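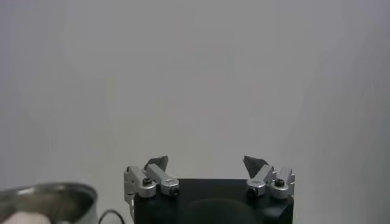

Wrist camera, gripper fully open, facing a plain wall.

Drallurholm Manipulation Laboratory
Notebook entry, 22/02/2020
Recorded by Lefteris Sfakianakis
Subject: wrist and head cameras for the steamed bun transfer task

Purpose

The purpose of the session was to decide which camera should guide the gripper during the last part of the approach to a bun. Up to now the Stergiou controller has taken its target from the head camera and held it until the fingers close. The Maltel software allows the target to be handed over to the wrist camera partway through the motion. The group agreed last week that the handover should be tested on the bun task before it is used for anything else.

Setup

Both arms were powered and homed in the usual order. The controller was running build 2730, with no local changes. Both cameras were set to 30 frames per second with automatic exposure on. Finger force was kept at the soft setting used for food items, and the approach speed was limited to 300 mm/s. The open position of the gripper was left at its maximum for every approach, including those in which a narrower opening would have been enough.

The Zenlow fingers were cleaned before the session. The right gripper was zeroed again after cleaning. The left was not, as its last zero was still within tolerance.

Wrist camera

At full opening the fingers leave a wide clear area between the tips, and an object that is properly centered can be seen there without obstruction. The difficulty is at the bottom of the picture, where the gripper housing takes up a good part of the view. An object that lies low and to one side is visible only in part, and the detector tends to report its center too close to the picture edge. The rim of the steel pot was also reported as an object edge on several approaches. Raising the detection threshold removed most of these reports but made the detector slower to find a bun, so the threshold was put back.

A plain wall behind the fingers gives the automatic exposure very little to work with. When the gripper then turns down toward polished steel, the picture brightens and settles again over a short period. The controller should not accept a wrist target during that period. A hold of 2 seconds was inserted by hand for the remaining approaches and the false targets became less frequent. This is a long wait and should not be kept as a permanent setting. Fixed exposure would be preferable and has been entered on the list for next time.

The cable loop near the left finger assembly is inside the wrist view. It did not trigger the detector, but it should be masked before any tracking figures are taken from these recordings.

Head camera

The head camera remains the better source for deciding which bun to take and from which side. It covers the plate, the lid and the cooker together, and the planner can check the path of one arm against the other without moving either of them.
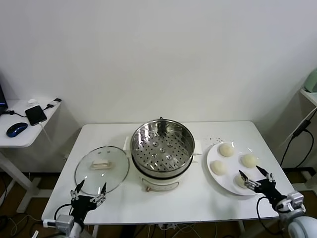 Its weakness appears at the end of the reach. When the right gripper comes down at the near edge of the plate, it covers part of the bun it is meant to pick up, and the estimate of the bun's position becomes unreliable exactly when it is needed. A target on the far side of the plate is much less affected. The pale buns on a white plate also give weak edges, and the outline is sometimes drawn to include part of the plate. The effect is small from above and worse at a low angle.

The perforated bottom of the steamer basket caused trouble of a different kind. The raised vents were at times taken for placement marks left over from the earlier tray task. That model should be unloaded before the bun task is started. I have added this to the startup sheet.

The glass lid was left flat on the table, to the left of the cooker, and was treated as a fixed obstacle. Depth readings over the glass were poor, as expected, and the obstacle was entered in the planner by hand from the metal rim. Lid handling was outside the scope of the session.

Assessment

Neither camera is sufficient by itself for this task. The head camera should select the target and bring the gripper to a point above it, and the wrist camera should take over from there, provided its exposure has settled. The handover height used in this session was about 12 cm above the plate. A lower height gave the wrist camera too little time to correct, while a greater height brought the plate edge into the detection area. I would keep the present value until the exposure question has been dealt with.

Open items

Fix the wrist exposure and repeat the approaches with the hold removed.
Mask the housing and the cable loop in the wrist view.
Ask Maltel whether the handover condition can read the exposure state directly – the manual mentions a status flag but does not say when it is updated.
Repeat with a darker plate, for comparison only.
Zero the left gripper.
Tidy the cables on the floor under the table before the arms are run at a higher speed.

Recordings are stored under the build number. The calibration files for both cameras are unchanged and remain in the shared folder.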